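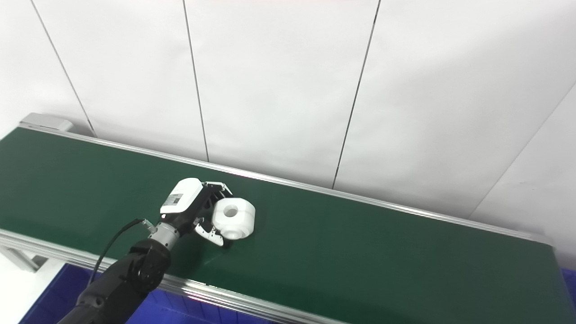

3 min read

Virkex publishes handling rules for small robot cells

Virkex, the automation company in Jirkonthorpe, has published a set of working rules for robot arms that pick parts from moving belts. The document has 21 rules and came out on 3/14/24. It is free to read, and the company says that other workshops may copy it or change it for their own use.

The rules are meant for small cells, where one arm works beside one conveyor and people come close many times in a shift. Larger lines usually have a safety department and a thick manual. Small workshops often have only the book that came with the arm, and this book says little about the belt, the bins and the cables near it.

The first part is about gripping. Before a new part is allowed into the cell, the operator must test it in 40 picks at low speed, with the part placed in different directions on the belt. Round parts get a rule of their own. A roller or a spool that lies on its side can turn when a finger touches it, so the two fingers should close across the part at the same moment, and the belt must be stopped while they close. If a part is lost more than one time in the test, the finger pads are to be changed and the test begins again.

The second part is about the belt itself. Only one part may be inside the picking zone at a time. The surface must be cleaned at the start of each shift, and the side rails must be checked by hand for sharp places. Bins may stand under the conveyor or at its end, but a person may not reach into a bin while the arm has power. This rule has no exceptions, also not for a quick look.

Cables take a whole page. The cable to the wrist must have enough free length for the full turn of the last joint – but it must not be so long that it can catch on a rail. After every 800 hours of work it has to be inspected along its full length, and the connector opened and looked at. The result is written in the log of the cell with the name of the person who did it.

The last part is about people. Each cell should have at least two trained operators, and nobody should restart an arm after a stop which another person has made, before they have spoken together. New operators work for four weeks with an experienced colleague. A stop button must be in reach from every side where a person can stand.

Virkex made the rules together with Politis, a training center in Moltcombe, where the text was tried in courses during the winter. The course teachers asked for shorter sentences and fewer abbreviations, and the final version fits on 12 pages. An earlier draft asked for a light curtain around every cell. Now the document asks for a written risk assessment first, and the curtain is one of several protections that can be chosen after it.

The rules are voluntary and do not replace the law or the instructions of the manufacturer. Where two texts say different things, the stricter one should be followed – this is written on the first page in bold letters.

Politis will hold a one-day course on the document in July. Places are limited and workshops with fewer than ten employees can apply first. Comments to the text can be sent to Virkex until the end of the same month, and a second version is planned after that.

Comments (4)

beltside
The rule about restarting is the one I would put on the wall. We had it as a habit for years but it was never written down, and new people did not know it.

R. from packaging
800 hours is too long for the wrist cable if the arm turns all day. We check ours every month and have found wear twice. I hope they look at this again for version two.

tomorrow_shift
Does the test with 40 picks apply also when only the color of the part changes? I read the page two times and could not find the answer.

beltside
@tomorrow_shift I understand it so that a new color is not a new part if the material and the size are the same. But if your cell finds parts with a camera I would do the test anyway.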